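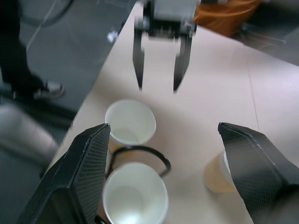
Paper cups for seed starting, yes or no?
Posted in: Vegetables & Herbs

noletti_grows
So I have a south window, a shelf, and way too many tomato seeds (I got carried away in December, as usual). The Vadora seed trays at my garden store went up again and I'm wondering if plain paper drinking cups will get me through to transplanting. Has anybody done a whole season in them? I need 30 or so. Mostly paste tomatoes, plus two kinds of pepper for my sister.

birthe_k
Done it for years! Poke a few holes in the bottom with a skewer, fill to a finger below the rim, and water from a tray underneath. Mine hold up about six weeks before the bottoms get soft, and by then the tomatoes want out anyway.
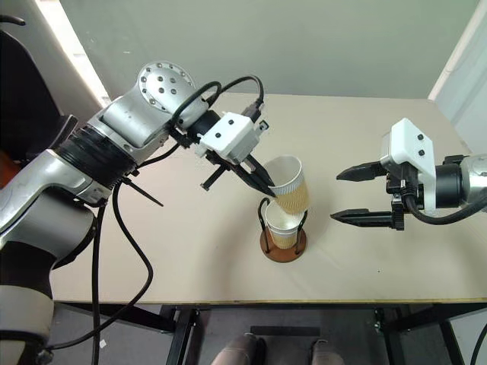

The peppers are slower, so I move those into real pots at the second set of true leaves. Don't peel the cup off like a banana, you'll tear the roots. Squeeze the sides, tip it over your hand, and the whole plug slides out.

Leif B
Going to disagree with Birthe. I tried cups two springs ago and got fuzzy mold up the outside of nearly every one, plus fungus gnats like you wouldn't believe. Went back to plastic cells, and I've washed and reused the same set ever since. Paper just stays damp.

birthe_k
Leif, were you top watering? And did you have them jammed together? I leave a gap and run a little fan in the afternoon. No mold to speak of.

Leif B
Top watering, yes. Jammed together, also yes, OK. But I still say a tray you buy once beats a sleeve of cups every year.

haiyan_t

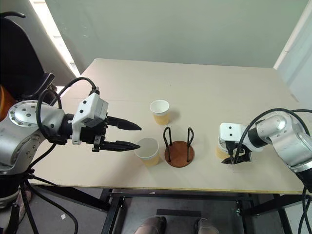 I'm with Birthe on the cups but with Leif on the watering, it makes or breaks the whole thing. The other thing I'd worry about is tipping, because a paper cup gets top heavy once the seedling has some leaves on it, and my cat found that out before I did. A big bare beige tabletop with a cup standing out in the open is asking for it at my house. I drop mine into a shallow box so they hold each other up (not tight, Leif!) and I haven't lost one since. Also, write the variety on the cup in pencil. Marker faded on me and I gave my neighbor what I swore were cherry tomatoes.

noletti_grows
Love this, thank you! Going with cups for the tomatoes and I'll buy one tray for the peppers so everybody can be right. Pencil noted. Does the potting mix matter much, or is the cheap bag fine?

birthe_k
Cheap bag is fine if you sift out the sticks.

Leif B
It is not fine, but I'll start a new thread for that.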